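3. The open day at Stosden

Print this page
E-mail this article

3.1. Setting and visitors

The demonstration was held at the Stosden site on April 26, 2026, as a part of the open day which the Hoshino laboratory organizes every year. In the earlier years our group showed only recorded videos and a poster. This time we decided to show the collection work itself, at the same table and with the same tools that we use in the normal weeks. The visitors came in small groups, and each group stayed with us until the next one was called from the corridor.

The task was the handling of a pair of shoes. We selected it from the Storngate task list for two reasons. First, every visitor knows shoes and has an opinion on how they should be picked up. Second, a shoe is difficult for a two-finger gripper: the collar is soft, the sole is stiff, and the laces can move into the way of the fingers. In the Storngate list the task has 4 variants, and we used 2 of them during the day, namely the removal of the pair from under a low platform and the placing of the pair back.

The operator wore a gripper on each hand and worked standing at the front side of the table. Apinya Suwannarat operated in the morning and Kanako Tsuchiya in the afternoon. Figure 1 shows the two views which the visitors could follow on the monitor: (a) the head view, with the pair under the platform, and (b) the view from one of the grippers, with a shoe lying on its side.
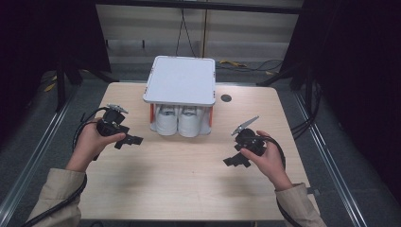

3.2. Procedure of the demonstration

Each demonstration began with a short spoken introduction. After this the operator performed the task once at normal speed and once slowly, with comments. We had prepared a written text for the comments, but both operators stopped using it after the first group, and the explanations became shorter and better understood.

The visitors were then invited to say what the operator should do next. This part was not planned in detail. Most groups asked for the shoe to be taken by the heel, and several asked for it to be lifted by the laces. We accepted the second request also, although our guideline advises against it — a grasp on the laces gives little control over the direction of the toe. These episodes were marked in the log and are not included in the Hellent set.

The view from the gripper received more questions than we expected. From the head camera the visitors judged the task as easy. When the monitor was changed to the gripper view, with the fingers large at the bottom and the white shoe behind them, many of them became careful in their answers. A school teacher remarked that on this view she could not say how far the fingers were from the sole. The same difficulty is known from our annotation work, where white material on a pale table gives weak edges, and the side seam, the perforations on the toe and the print on the insole are often the only clear points.

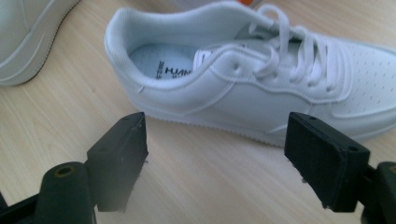 3.3. Observations

The open day episodes were not collected for training, and we treat them separately from the main set, which had 910 episodes of the same task at the end of the spring period. Still, we find them useful in one respect. When the operators explained their motion aloud, they moved the two hands one after the other, while in the normal recordings both hands are usually in motion together. We had not noticed this habit before. It should be considered if spoken comments are recorded with the motion, as is planned for June.

A second observation concerns the platform. Its height was chosen for the head view and leaves little room for the fingers above the toe of the shoe. Both operators preferred to pull the shoe forward first and to change the grasp on the open table. The guideline describes a single grasp, and we have now corrected it.

E-mail this article | Print this page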